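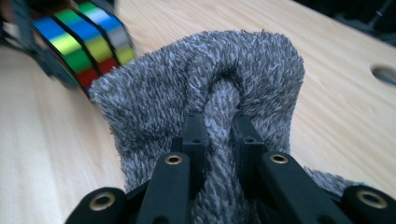 By Rosaura Zapata
Posted Jan 25, 2019 | Project report, Writing for the Community, section 2
Partners: Tobiloba Ezeani and Zhuoran Xue
Instructor: Sabine Wegener

What we set out to do

My grandmother reads the obituaries before she reads anything else in the paper, with coffee, out loud, whether you want to hear them or not. So when Professor Wegener told us to pick a kind of everyday writing and find out how it gets made, I already had my answer, and I talked Tobi and Zhuoran into it before they could come up with something more cheerful. (Tobi wanted restaurant menus. Sorry, Tobi!)

Our question was pretty simple at the start: who writes an obituary, and how do they decide what goes in? We figured a reporter did it, or maybe the funeral home. By the second week we knew that in Sturach it's mostly the family, usually a daughter or a daughter-in-law, usually at night, with somebody else's old obituary open next to them to copy the order from.

We split the work up. Zhuoran read old notices at the library, Tobi talked to people at Wendt Funeral Home, and I talked to families. Then all three of us wrote one ourselves, and I'll get to that further down, it was the part I liked best and also the part that went worst.

Reading the old ones

Zhuoran picked 34 notices from the Sturach paper, spread over as many decades as the library had on film. The microfilm reader has a crank that sticks, so this took a lot longer than our schedule said it would. Our schedule had it done before midterms. Ha.

The oldest ones are tiny. Name, street, "after a long illness," time of the service, and that's it. Married women are often under their husband's name, and in a couple of cases we never did find out what the woman's own first name was, even after reading the whole thing twice. Zhuoran got kind of mad about those and went looking in the church burial book, where one of them turned up as Ottilie. I still think about Ottilie.

Later on you get jobs and clubs. Men worked at the Fodwood mill and women "kept house," even when the next line says she ran the school kitchen. Military service goes near the top. Then come the survivors, in a very strict order - spouse, kids, grandkids, brothers and sisters, "many nieces and nephews." The newer notices loosen up. There are fishing stories and pie crusts and one man who, according to his sons, never once let anybody else carve the turkey.

I expected the cause of death to show up more as time went on and it didn't really. What changed was the wording around it. "Passed away peacefully" is all over the recent ones, and "entered into rest" pretty much drops out. I don't want to claim too much from a pile this small, and Professor Wegener wrote "careful!" next to this paragraph in our draft, so I'm being careful.

At the funeral home

Tobi had two long visits at Wendt. The staff there hand every family a worksheet with blanks for birth date, parents, schools, work, church, hobbies, and who's still living. They take the sheet and turn it into a draft if the family asks them to, and the family gets to mark it up. The blank that holds everybody up is the one for survivors. Who counts? Does the ex-wife go in? What about a stepson who hasn't called in years, or a girlfriend of long standing that the kids never warmed up to? The staff try to stay out of it. Tobi was told about two sides of one family each turning in their own version, and both got printed.

Then there's money. The paper charges by the line, and the notice on the funeral home's own site is free, so lots of people now run a short one in print and a long one online. The online form cuts you off at 600 words. I thought that sounded like plenty until I tried it.

They also post the notices on Destia, the memorial page service they use, where people can leave messages. Tobi spent an evening reading those (with the home's okay) and came back saying the messages were better than the obituaries. I kind of agree. The obituary says he was a loving father and then down in the messages a guy from his old bowling team tells you about the time they drove all night to a tournament and had the wrong weekend.

Talking to families

I interviewed three people who had written one for a parent in the last couple of years. I'm not using their names. Mr. Vakulenko said I could use his, so this part leans on him.

Demyd Vakulenko wrote his mother's in June, in English first and then again in Ukrainian for relatives and friends at her church. He told me the two don't match. The English one has her job and her volunteer work, and the Ukrainian one has her village, her patronymic, and a line from a prayer he didn't know how to carry over. He said he wrote the English one for the town and the other one for her. I had a whole list of questions after that one and I just didn't ask them for a while.

The other two both said some version of "I had one day." The paper has a deadline, the service has to be announced, and you're writing the most public thing you'll ever write about your dad in between calls about flowers. One woman left out a brother by accident and had to pay for a corrected notice. She still has both clippings in the same envelope.
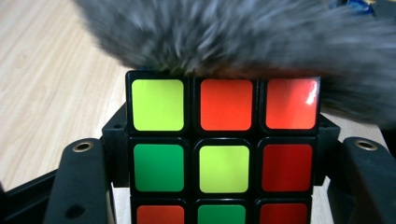
Writing our own

Professor Wegener's idea was that each of us should write a notice for a relative who died long enough ago that it wouldn't hurt too much, using the Wendt worksheet and giving ourselves one evening. Tobi did his great-uncle, Zhuoran did her grandfather, and I did my great-aunt Chelo.

I got stuck on the second blank. I didn't know her parents' full names! I called my mother, who called my grandmother, who talked to me for over an hour and gave me three different years for when Chelo moved north. I picked one. My first draft went way past the limit and it still didn't have her job in it. The draft I turned in has her job, her church, all her sisters in order, and one sentence on how she sang to her tomato plants. My grandmother read it out loud with her coffee and said I had the sisters in the wrong order.

What I'd do differently

Start the library part sooner, for one thing. I'd also record the interviews. I took notes by hand and there are places where I can't read my own writing, and one good quote got left out of this report for exactly that reason.

I'd want more families too, and some who decided not to run a notice at all. Wendt told Tobi that happens more than it used to, and we never talked to a single one of them. Zhuoran is thinking of picking that up for her own project next term, and she has our notes and the key to the microfilm cabinet, which she needs to give back.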